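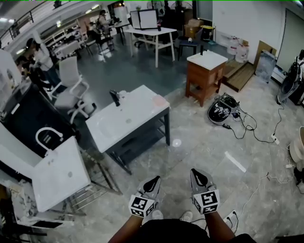 Skamgate members take homemade grippers to the sink

July | By Hauwa Okeke
Print | E-mail

A pair of hand-held grippers is getting a real workout at the Skamgate shared workshop this month, and it's great fun to watch. You hold one in each hand, reach out, and the long fingers do the grabbing. Each carries a cube with black square markers, so software can work out where the tool is as it moves.

Wiebke Reuter and Martim Moreira started the build on a kitchen table and moved it to Skamgate when the printed parts took over. The pair has cost them $600 in plastic, cameras and hardware, with 55 printed parts between the two tools. The plan is to record people doing everyday chores and use the recordings to teach a small robot arm at Reuter's house.

The sink counters are the practice ground for now, and a mug is the favorite thing to reach for.

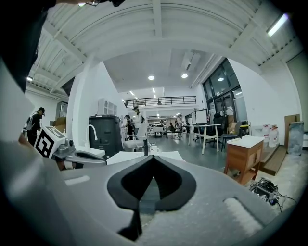
Fingers, version 3

Moreira is happiest with the fingers. The first set was too stiff and the second tore at the base, but the current ones bend around a handle beautifully, he says. "I picked up an egg and just stood there grinning," he told me.

The pair hopes to have 700 short recordings before training begins. Fotis Kouris has been helping with the wrist brackets,
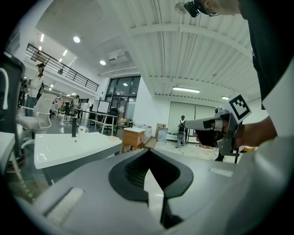 and he is already drawing a smaller one for people with narrow hands. Reuter wants to try folding towels next, then loading a dish rack.

Members who would like a turn can sign up on the sheet by the tool room. Sessions start at 6 p.m. and no experience is needed.

Print this story | E-mail this story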